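Grotance Handheld Gripper Project
Progress report to the Henriques Fund
Prepared by Dzifa Antwi, 15 November 2018

1. Summary

This report covers the period since our March update. The main event was the open day at the Pevevach building, which the grant agreement lists as our public demonstration. It went ahead as planned. Spending is within budget, with one request noted at the end.

2. Open day

We had 180 visitors over the day, most of them local families and students from the technical college. The program was a short talk by Vaughan Bright, a demonstration of the arm on the ground floor, and an upstairs session where visitors could try the handheld gripper themselves. Slots upstairs were 20 minutes. That was too short for the younger visitors, who needed much of it just to get used to the trigger, and Palesa Matlala ended up merging the last two groups so no one was turned away.

The arm demonstration ran on the sorting task described in the March update. It stopped twice. The first stop was a loose connector. The second was the safety limit doing its job when a visitor leaned over the rope, and Marcelino Falcão restarted it after checking the area. We have since moved the rope back.

Afonso Valente collected comment cards at the door. The most common remark was that people wanted to see the arm and the handheld tool side by side - they did not always connect the two. A few asked whether the recordings from their own session would be kept. They are kept only with a signed form, and we will put that on a sign next time instead of explaining it person by person.

3. Recording work

The total now stands at almost 2,000 recorded sessions. Most were made by our own operators on household pick-and-place tasks. Recordings from the open day are stored separately until the forms have been checked against the session log.

The upstairs room is good for this work because of the floor space, but the light is a problem. The windows are large and the floor is polished, so glare comes and goes with the weather. Marcelino is testing blinds and a matte floor mat from Grumico.
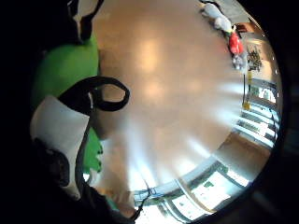 Figure 1. Upstairs room from the handheld gripper, with glare on the floor and windows along the side.

4. Next period

We plan to repeat the upstairs session for two school groups, with longer slots. Palesa is rewriting the instruction sheet. Vaughan will combine the two demonstrations into one.

5. Request

We ask to move the unspent travel money to equipment, to cover the blinds and 4 replacement grips. The grips on the older tools are worn and two have been taken out of use. A revised budget table is attached.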